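Kitchen notes, Rondura supper club

Quick one this week, I'm typing between batches. The lentil fritters. So many of you asked after the January supper that I finally made them again and wrote things down as I went. Mostly.

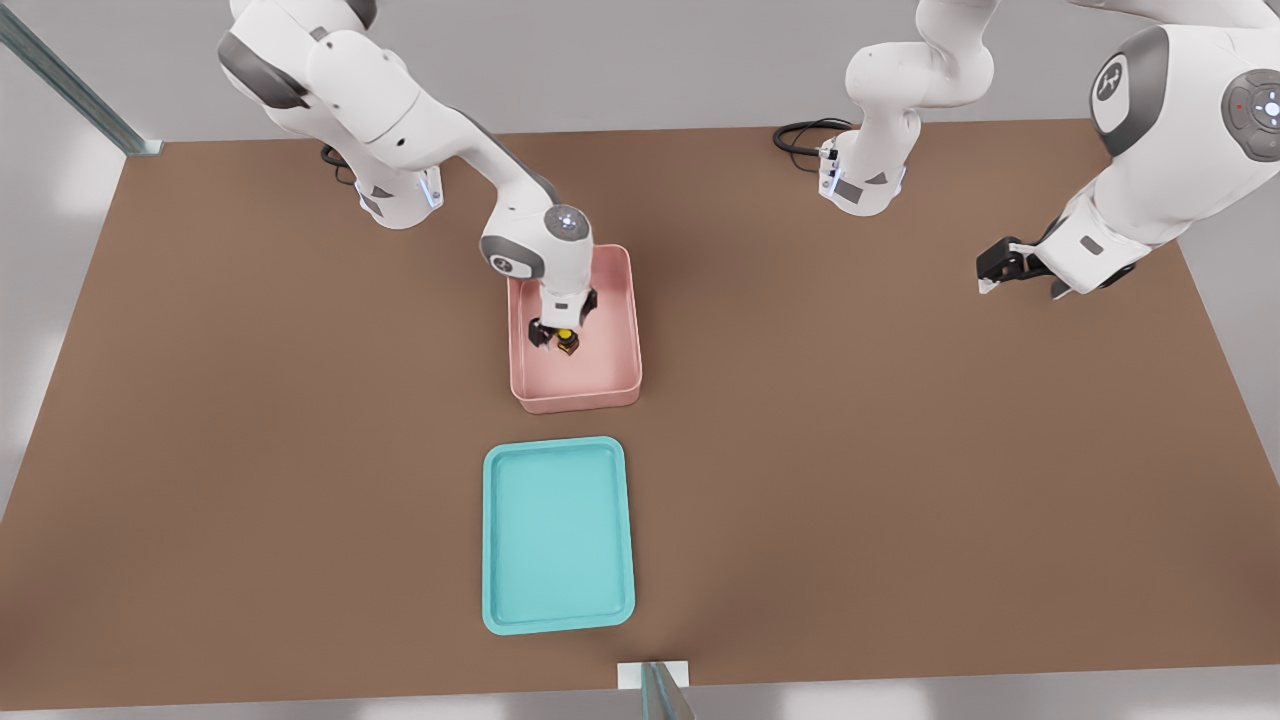 2 min read

Soak the red lentils overnight. Four hours will do if you forgot, I forgot. Drain them really well, then drain them again. Blend half to a paste and leave the other half alone, just stir it through. That's where the crunch comes from. One onion chopped small, two green chilies, a fistful of cilantro, salt, cumin seed. No egg. Banafsheh Mirzaei puts an egg in hers and they're softer, more like a patty. Good in a sandwich, not what I was after.

Batter sat for 17 minutes while I looked for the slotted spoon. Came out fine. Wouldn't go much longer, the onion starts to weep and then your adding flour, and then they taste of flour. 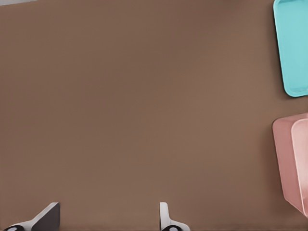

Oil: medium, not roaring. First batch went dark outside and was still pasty in the middle, so I turned it down and made them flatter. Two spoons, press, slide in. Don't crowd. Three minutes a side, maybe a bit more. Rack, not paper towels, they go soggy on paper.

Rice flour, one tablespoon, optional. I tried a batch with and a batch without. With is crisper but a little hard once cold. Without is nicer the next day. Farzad Jalali liked the with. I'm going without.

Got 11 out of one bowl. Small ones. Double it if you have people over. 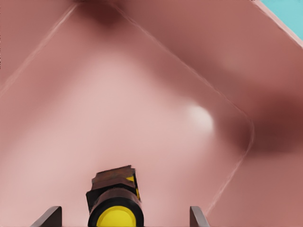

Dip is just yogurt, grated cucumber (squeeze it!!), dried mint, a bit of garlic. Lime if you've got it. Tamarind chutney also very good, the one from Kiani on the corner is the sour kind, I like it better than mine.

Leftovers: dry pan, low heat, lid off. Microwave makes them sad. They freeze ok before frying if you shape them first, havent tried it after.

Next time I want to swap the cilantro for dill and leave out one chili. Also less cumin, it took over a bit.

Eggplant next week, the pickled one. If you have a recipe that doesnt go to mush send it over please. Trefor Eynon, I still need yours for the flatbread.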